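The Last Car of the Parade

In Tumside the old cars come out once a year, in August, when the road by the river is dry and the children have no school. That year there were 90 cars on the list. Mine was number 87, a Tadance sedan with a green body and a white roof, which my father bought before I was born.

I must say first that I did not want to drive it. My father had driven it in every parade, with his hat and his yellow gloves, and people knew him by the gloves. In the spring he told me that his eyes were tired. He put the key on the kitchen table next to the bread and went out to water the tomatoes. We did not speak more of it.

For three months I worked on the car in the evenings. The carburetor was bad, and the shop of Popescu, where my father always went, did not sell parts for old cars anymore. The son had taken the shop, and he had only new things on the shelves and a big calendar on the wall. He looked in the back for a long time, and he found one carburetor in a box with the price still written in old money. He asked me for 900. I said this was too much, and he said yes, it was too much, and he waited. I paid.

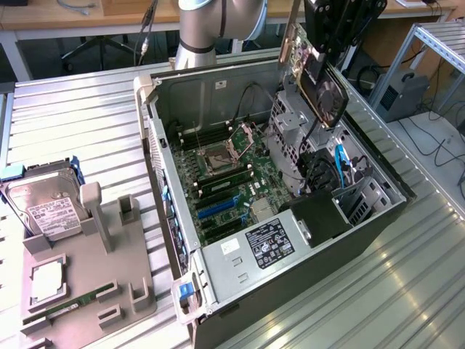 The Morning

I came to the square before the sun was over the church. The cars stood already in a long line, and their owners walked between them with cloths in the hand, cleaning what was clean. A woman in a fur collar was drinking coffee on the step of a black limousine. Two brothers argued over a horn.

My father sat beside me in his good jacket. He had brought the gloves, but he kept them in his pocket.

"You hold the wheel too hard," he said.

"We are not moving yet."

"You hold it too hard also when we are not moving."

The band began, and the first cars went down toward the bridge. We waited so long for our turn that the needle of the temperature started to climb. I turned off the engine, then I was afraid it would not start again. It started. Somebody clapped, I think for the car in front of us.
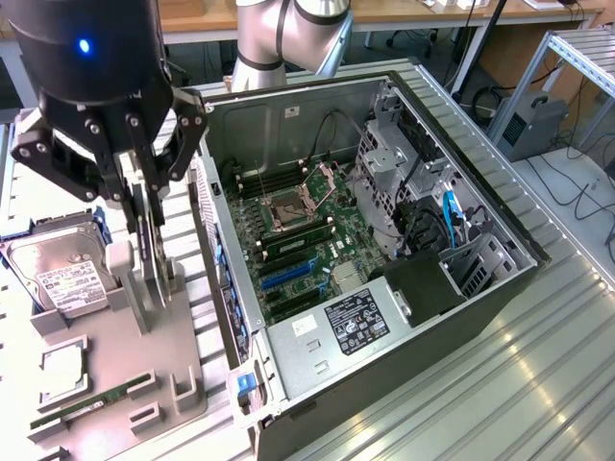 On the bridge the people stood three deep. They threw paper flowers, and one flower came in by the window and stayed on my father's knee. An old man shouted, "Where are the gloves?" My father lifted his hand without a glove and pointed at me, and the old man laughed and took off his cap.

After the bridge comes the hill of Truvach. It is not a big hill, but for a Tadance it is enough. I changed to second gear too late, and the car shook and coughed. The last 100 meters we went as slow as the people walking. A boy ran next to us with his hand on the door, as if he was helping.

At the top my father took out the yellow gloves and put them on the seat between us.

"They are small for you," he said. "But leather gets bigger."

Then he closed his eyes, because the sun was on his side, and I drove us down to the river.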